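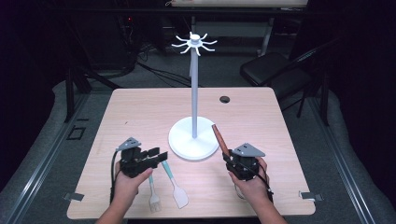
Le poste Mirani : support à crochets, ustensiles et pinces à main gauche et droite.

Technicien ou technicienne de poste robotique (réglage et entretien), temps partiel 70 %

Référence de l'offre : 668
Employeur : Prultutine, atelier de Tirkeck
Contrat : CDD de six mois, renouvelable
Publié le jeudi 21 juillet 2022

Le poste de travail

Prultutine enregistre des gestes de manipulation pour les équipes qui apprennent à des bras robotisés à ranger, trier et servir. Dans notre atelier, un opérateur travaille devant une table avec une pince dans chaque main. Il accroche, déplace, saisit des objets de cuisine, et les mouvements des deux pinces sont enregistrés. L'ensemble de la table, des pinces, des câbles et de l'ordinateur s'appelle chez nous le poste Mirani.

Nous cherchons une personne qui prend soin de ce poste. Elle n'est pas opératrice, sauf pour faire des essais après un réglage. Son travail est que l'opérateur trouve chaque matin un poste prêt, et que les enregistrements du matin et ceux du soir soient comparables.

Vos tâches

Avant la première séance de la journée, vous faites le contrôle du poste. Vous ouvrez et fermez chaque pince à la main, lentement, et vous écoutez. Un frottement dans les bielles s'entend avant de se voir. Vous vérifiez que les plaques triangulaires de repérage, celles avec les petits points noirs, sont bien fixées sur le dessus des pinces et qu'elles ne bougent pas quand on les touche avec le doigt. Une plaque qui a tourné un peu donne des trajectoires fausses pour toute la séance, et il faut alors tout jeter.

Vous suivez aussi les câbles. Ils doivent descendre de la pince en laissant assez de mou pour que le poignet tourne librement, mais ils ne doivent pas traîner sur la zone où sont posés les objets. Nous avons perdu en mai deux journées à cause d'un connecteur à moitié sorti, et nous préférons ne pas recommencer.

Vous contrôlez les pièces métalliques fixées au bord de la table, puis vous remettez les objets de la tâche en place selon la fiche. Pour la tâche « cuisine », il s'agit en ce moment du support blanc à crochets, d'un pinceau, d'une spatule et d'une baguette en bois. Les fiches changent souvent et vous participez à leur rédaction.

Entretien des doigts de pince

C'est la partie la plus importante du travail, et celle qui demande le plus de patience. Les doigts sont noirs, montés sur des bielles, et chacun porte à son extrémité un patin de préhension. La face intérieure du patin s'use. Elle prend aussi la poussière et les petites fibres, et la prise devient moins sûre sur les objets fins comme une baguette.

Vous nettoyez les patins à sec, avec une brosse souple. Pas d'alcool ni de solvant sur la face intérieure. Quand le bord supérieur d'un patin est abîmé, vous le signalez dans le cahier et vous décidez, avec la responsable technique, si on le garde encore ou si on le remplace. On remplace toujours le gauche et le droit ensemble.

Les vis se prennent dans des inserts filetés en laiton, noyés dans la pièce noire. Elles se serrent à la main, avec le tournevis dynamométrique de l'atelier, jamais avec la visseuse. Un insert arraché veut dire une bielle perdue, et le délai de notre fournisseur Sastel pour les bielles est de six semaines. Après chaque démontage, vous posez la pince ouverte au-dessus de la table nue et vous regardez si les deux patins arrivent à la même hauteur et s'ils sont inclinés de la même façon. Ensuite seulement vous passez à l'étalonnage sur l'ordinateur. 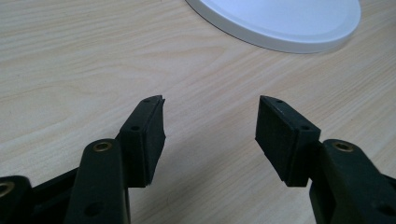

Votre profil

Vous avez une formation en mécatronique, en maintenance, en microtechnique ou en horlogerie, ou bien vous avez appris autrement et vous pouvez nous le montrer. Nous avons déjà travaillé avec une personne qui venait de la réparation de vélos et nous en étions très contents.

Vous savez démonter un petit mécanisme et le remonter sans qu'il reste une vis. Vous savez lire un plan simple. Vous n'avez pas besoin de programmer, mais vous devez être à l'aise pour lancer un script d'étalonnage, lire le résultat et comprendre s'il est bon ou mauvais.

Vous écrivez ce que vous faites. Le cahier du poste est tenu en français, avec des phrases courtes. L'équipe vient de plusieurs pays et le français n'est pas la première langue de tout le monde, donc nous faisons attention à écrire clairement et nous demandons la même chose. L'anglais est utile pour les notices.

Une imprimante 3D se trouve dans l'atelier. Savoir l'utiliser est un avantage. Nous imprimons des cales et des gabarits de montage.

L'équipe

Vous travaillerez avec Mehwish Jafri, responsable technique du poste, qui vous formera pendant les deux premières semaines. Ngọc Từ s'occupe du planning des opérateurs et vous donnera les horaires des séances. Pour les questions de données et d'étalonnage, votre interlocuteur est Wael Ragab.

Conditions

Taux d'activité de 70 %, réparti du lundi au vendredi. Le contrôle du poste commence à 7 h 30, avant l'arrivée des opérateurs. L'après-midi est plus libre et peut être arrangé selon vos obligations. Pas de travail de nuit. Un samedi par mois est possible si une campagne a pris du retard ; il est récupéré.

Le salaire est fixé selon l'expérience et la grille de l'entreprise, que nous envoyons avec l'invitation à l'entretien. Les frais de transport public sont remboursés pour moitié. Les vêtements de travail et l'outillage sont fournis, mais vous pouvez apporter vos propres tournevis si vous y tenez.

L'atelier est au rez-de-chaussée et accessible en fauteuil roulant. La hauteur de l'établi de réparation se règle.

Pour postuler

Envoyez un CV et une lettre d'une page au maximum à Bushra Bugti, ressources humaines, en indiquant la référence 668. Dans la lettre, décrivez une réparation que vous avez faite vous-même : l'objet, la panne, ce que vous avez essayé en premier et ce que vous avez trouvé. Cela nous intéresse plus que la liste des logiciels. Une photo de l'objet réparé peut être jointe, une photo de vous n'est pas nécessaire.

Les personnes retenues seront invitées pour une demi-journée à l'atelier, payée. Vous démonterez et remonterez un doigt de pince avec Mehwish Jafri, puis vous remplirez une page du cahier. L'entretien se fait ensuite autour de la table avec Demetrius Ferreira, directeur de l'atelier.

Nous répondons à toutes les candidatures, aussi quand la réponse est négative. Les candidatures envoyées par une agence ne sont pas prises en compte pour cette offre.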